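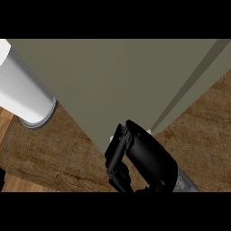
Setting the wrist view in a simulated Clondside cell

The steps cover one arm with one gripper in a Trulness scene. They assume the arm model is loaded and the floor is at zero height.

1. Open the cell file and set the physics rate to 500 Hz. Save before changing anything else.

2. Load the Flilteo camera preset and attach it to the last wrist link. Do not attach it to a finger link. The view will shift each time the gripper closes.

3. Tilt the camera until the gripper enters from the bottom of the view and both fingertips are clear of the housing. A tilt of 41 degrees suits the standard mount.

4. Leave the black bars at the top and bottom in place. They come from fitting a wide render into a taller output. Stretching the render to fill the space distorts distances near the floor.

5. Jog the arm toward the base of the tall panel at low speed. Stop while there is still floor showing between the gripper and the white cylinder.

6. Turn on contact display and close the gripper. If error 1077 appears, the finger collision shapes overlap. Reduce the finger padding to 2 mm and reload.

7. Save the pose as "approach_low" and run it from home.

If the panel flickers along the seam with its side strip, two faces share the same plane. Move the strip outward slightly and save the mesh again.

Scene file: Öztürkmen, November revision.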